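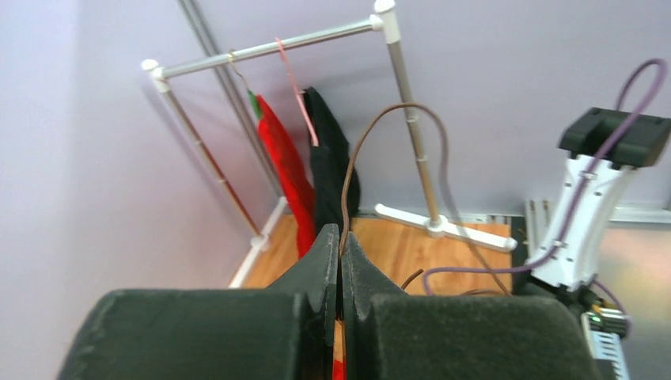 I gave up on the closet in November. It has one shelf, a door that opens into the bed, and enough depth for a single coat if the coat exhales first.

So now there's a rack. I bought it from Haugland for $37, talked myself out of the $40 one with wheels, and put it together at 11 at night — the instructions assumed I owned a rubber mallet. I used a shoe.

The plan was to hang only what I wear, which has been humbling. The linen jacket I bought for the Trallow wedding went straight into the donation bag. So did the pants I've been about to hem for two summers. The red stuff stays, all of it, even though I look like a mailbox.

Next weekend I'm doing the sock drawer. Don't wait up.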